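Rosser Sorting Set: red wooden cubes with two woven baskets

Home > Play and learn > Wooden blocks > Sets

Hi, Aoife Brennan here. I pick the wooden stuff for this shop and I write the pages too, so if something below reads like a person rambling about blocks, well, that's me. The Rosser set is the one I get the most email about, mostly from parents and a few preschool teachers, and the questions are nearly always about the cubes. Are they painted? Are they shiny? Do they look like plastic from across the room?

No to shiny! The red is matte and you can still make out the grain in it, lighter streaks running through the color. I like that a lot. The edges do rub with use and get little worn patches, and if you want something that stays showroom perfect you'd be happier with the lacquered Kendwood cubes (they cost more and they slide around, but they do gleam).
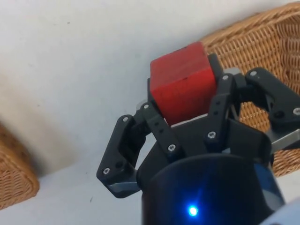 Rosser cube in red, matte finish with the grain showing.

The color is a bit uneven from one face to the next and you may find a tiny dark mark on a cube. We don't treat those as faults and we don't sort them out before packing. If one really bugs you, write to me and I'll swap it.

Now the baskets, which I almost sold separately, and I'm glad I got talked out of it. They're shallow and light brown, woven tight, with rounded corners and a rolled rim that flares out a little. Shallow is the whole point for sorting games. A kid can see what's in there without tipping it over, and small hands get to the bottom easily. I set mine out on a white tablecloth because the red shows up so nicely against it, one basket close and the other at the far end, so there's a bit of a reach between them.
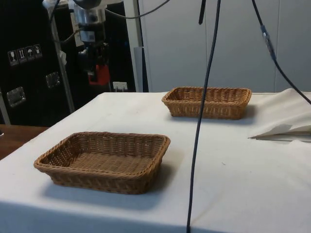

I keep mine that way for most of the afternoon when my nieces are over, and then everything goes on a shelf with the baskets stacked. They nest fine. The weave is flat on the bottom too, so a cube will sit square in there, though a tall tower is asking a lot of it.

Cleaning: damp cloth for the cubes, dry brush for the baskets. Please don't soak either one. I left a basket in the sink overnight last December and it never got its shape back.

Details
Item number: 845
Packed weight with both baskets: 500 g
Maker: Brandov
Extra cubes: sold in bags of 20
Sits well with: Skurkenus play tray, Kendwood lacquered cubes

We're getting 300 sets in the next delivery, and orders open on Mon 22 June. Schools wanting more than one set can email me first and I'll hold them under your name until the paperwork comes through.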